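Search this site Search Go

About Skerkska House

Skerkska House is a small school of everyday skills. We teach the jobs that fill an ordinary week at home – washing up, wiping down, folding, sorting, putting things back where the next person will find them – and we love every bit of it!

We opened one January with a borrowed kettle and 9 learners. Since then 1593 people have come through our front door, from teenagers getting ready for their first share house to grandparents who have never had to run a kitchen on their own. Plenty of them come back for a second course, and a few now come mostly for the scones (fair enough, they're very good scones).

Washing up is where nearly everyone starts. It's a lovely first lesson, really, as you can learn it in an afternoon and use it the same night. We work at a white basin on a low stand, with a sponge and a long wooden-handled brush, and we begin with light plastic cups before moving on to plates, pans and the dreaded cheese grater.
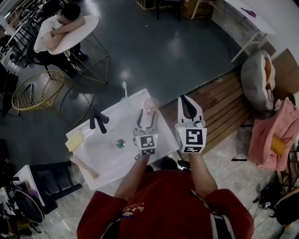
Skerkska Notes, Issue 9, page 4

People are often surprised by how much there is to talk about at a sink. Which things go first? When do you change the water? Where does the brush live when you've finished with it? Every household has its own answers, and we enjoy hearing them all.

After the cups comes the Karnlow course, our six-week favourite, covering cupboards, benches, laundry and floors. Flasach is the shorter one, for people packing up to move house. Both are taught in small groups, with lots of practice and plenty of time to sit down between jobs.

Our neighbours at the Shawky building let us use their garden in fine weather, so bring a hat. The tea towels go out on the line there too, in every colour you can think of.

New learners are welcome at any point in the year. Drop in, have a look around and stay for a cuppa.

Page updated May 23, 2026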